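4.2 Comparison of hand-worn controllers

In the second part of the study we compared two ways of recording the operator's hand motion. In the Cindlow condition the operator holds a grip with a trigger, and the opening of the gripper follows the trigger. In the Vasseur condition the operator wears gloves, a VR controller is strapped on the back of each hand, and the fingers stay free. The tracking software, the table and the objects were the same in both conditions, so that any difference should come mainly from the way the hand is used.

The task was chosen to be simple to explain but not easy to perform. The operator takes small wooden characters out of an open transparent box and lays them on the table. The characters lie over each other in many directions, and a thin shape such as a 7 must often be pulled from under another one before it can be lifted. Clear walls were kept on purpose, although they make the depth estimation from the head camera more difficult. Figure 4 shows the working area in the Vasseur condition.

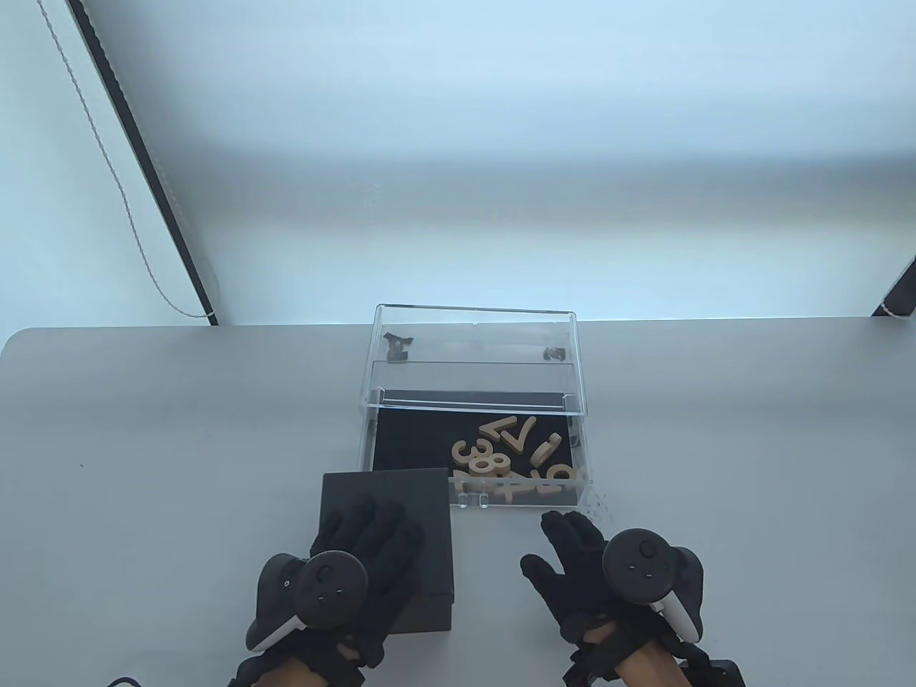

Figure 4. Operator's view in the Vasseur condition, with a controller on the back of each gloved hand and the wooden characters in the front compartment of the box.

Each operator performed 20 trials per condition, with a pause after the first 10. The order of conditions was changed between operators. A trial was stopped when a character fell outside the table or when the tracking of one controller was lost. Rhonda Kennedy labeled all grasps by hand from the head camera video, and these labels were used to cut the recordings into 3,000 short segments for training.

Operators preferred the gloves for characters lying flat on the bottom, where the held grip touched the wall of the box before the fingertips of the gripper could close. With the gloves they could slide a piece against the wall and tilt it up - a movement which we did not see in the Cindlow recordings at all. On the other side, the strap allowed the controller to shift a little on the hand during long sessions. We corrected this shift with a short calibration pose before every trial, but inside one trial it remains in the data.

The glove recordings give no direct signal for the opening of the gripper. We estimated it from the fingers in the head camera view, and this estimate is weak when one hand covers the other. Section 5 describes how segments with a weak estimate were removed before training.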